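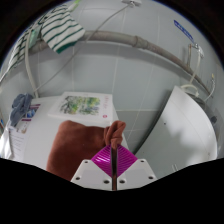 グラナルスカ(Grarnarska)の暮らしの布部門では、家庭で使われる布の手入れと収納について、利用者からの相談を受け付けている。ふきん、クロス、風呂敷代わりの大判の布など、対象は幅広い。今回は同部門の相談担当を務めるライチン・チャン氏と、講習を受け持つスレイマン・オモレギエ氏に、布のたたみ方と置き場所についてうかがった。取材は土曜日の午前、白い天板の机をはさんで行った。手前には茶色の布が広げられ、左には青みがかった灰色の布がくしゃりと置かれている。チャン氏はまず、この二枚の違いから話を始めた。

「相談でいちばん多いのは、きれいにたたんだのに引き出しの中で崩れる、というものです。お話を聞いていくと、たたむ前の段階に原因があることがほとんどです。広げずに、山になったまま端を合わせようとなさるのですね」

チャン氏によれば、布は一度机の上に全体を広げ、四隅を確かめてから折るのが基本である。隅が見つからないときは、ひとつの角をつまんで軽く持ち上げ、残りを下に垂らす。

「角をひとつ決めると、隣の角は縁をたどれば必ず見つかります。両手で同時に探そうとすると、かえって対角を持ってしまい、ねじれます。講習でも、最初の練習は片手で行っていただいています」

オモレギエ氏の講習は、相談窓口の開設と同じ年に始まった。一回の定員は9名で、これまでの受講者は延べ700名になる。教材には、参加者が自宅から持参した布を用いる。

「新品の布はたたみやすいので、練習には向きません。洗濯を重ねると、長方形だったものが少しずつゆがみます。縁の縫い目が縮んで、真ん中だけがふくらむこともあります。そういう布を前にして、どこで妥協するかを覚えていただくのが講習の目的です」とオモレギエ氏は語る。

妥協とは何か。氏の説明は具体的であった。ゆがんだ布は、縁と縁を合わせることにこだわらず、折り山をまっすぐに通す。はみ出した部分は次の折りで内側に入れる。仕上がりの外側に折り山がくるように置けば、棚に並べたときの見た目は整い、取り出すときにも隣の布を引きずらない。

しわについても尋ねた。手のひらで中央から外へ向かってなでるだけで十分だとチャン氏は言う。

「アイロンをかけてからしまうべきかというご質問もよくいただきます。食卓に掛ける布でしたら、使う前にかけるほうが無駄がありません。しまっている間にも折り目はつきますから。ふきんの類は、よく乾いていればそのままで結構です」

次に話題は置き場所へ移った。同部門が昨年度にまとめた相談記録は3095件あり、そのうち収納場所に関するものには「とりあえず机に置く」という言葉が繰り返し現れるという。チャン氏は、机に置くこと自体を問題とは考えていない。

「机は布を広げる場所でもありますから、集まってくるのは自然なことです。ただ、本や箱と同じ机に置くのでしたら、布の場所を先に決めておかれるとよいと思います。平たいものは奥の壁ぎわに寄せ、手前は作業のために空けておく。左右どちらかに、これからたたむものを置く。それだけで手の動きが楽になります」

オモレギエ氏も、たたむ前の布とたたんだ布を同じ側に積まないよう勧めている。右利きの受講者には、未処理のものを左に、仕上がったものを右に置くよう指導しているが、左利きの場合は逆でもかまわない。肝心なのは途中で入れ替えないことだという。

色の扱いについては、両氏の意見が分かれた。チャン氏は茶や灰など近い濃さの色をまとめて重ねることを好み、オモレギエ氏は用途別を優先する。

「色でそろえると確かに美しいのですが、家族のどなたかが急いで一枚を抜いたとき、台所用と食卓用が入れ替わります」とオモレギエ氏。これに対しチャン氏は、「うちでは入れ替わってもあまり困りません」と応じた。部門としての統一見解は設けておらず、相談者の住まいと人数に応じて案内しているとのことである。

最後に、今後の予定をうかがった。6月からは、ティドロウ(Tidlow)の分室でも同じ内容の講習を開く。初回は大判の布のみを扱い、ふきんなどの小さな布は次の回に回す。受講を希望する場合は、普段使っている布を二枚、洗濯のうえ持参されたい。大きさは問わないが、極端に厚いものは机上での練習が難しいため、事前に窓口へ相談してほしいとのことであった。

(聞き手・構成 チニェレ・ウゾル)

サイト内検索 キーワードを入力 検索

トップ > 暮らしの布 > 相談と講習 > インタビュー

お問い合わせ | 著作権について © Grarnarska | ページの先頭へ戻る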